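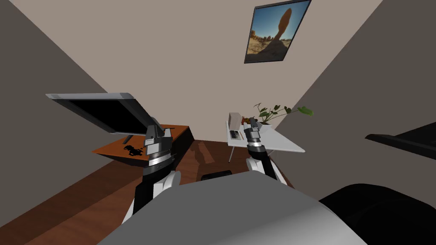 By Odette Marsh

Why do the fastest swimmers get the middle lanes?

Suppose 77 kids want to swim the same race at the Lerkutach pool. The pool has 10 lanes. You could put everyone in at once, but that is called soup.

So the race gets split into smaller races called heats. Seventy-seven swimmers and 10 lanes means eight heats, and the last few kids get a heat with lanes to spare.

Who goes where? Before the meet, every swimmer hands in their best time. This is called a seed time, and it has nothing to do with gardening. The organizers sort the list from fastest to slowest. In each heat, the fastest swimmers go in the middle lanes, the next fastest go beside them, and so on out to the walls. Lanes 1 and 10 get the slowest times in that heat.

It sounds a bit rude to the kids at the edges. But swimmers make waves, and waves bounce off walls, so an outside lane can be choppier than the middle. Fast swimmers in the middle can also keep an eye on each other, which is handy when you have water up your nose.

Lots of pools have extra tricks for calming the water. The lane ropes are made of little plastic discs that spin and break up waves. They are also very good at scraping your elbow.

Can you win from an outside lane? Yes! The clock doesn't care where you started. At the Waltov summer meet, a swimmer in lane 1 won the final by 2 hundredths of a second - less time than it takes to blink - and then had the longest walk back to the towels.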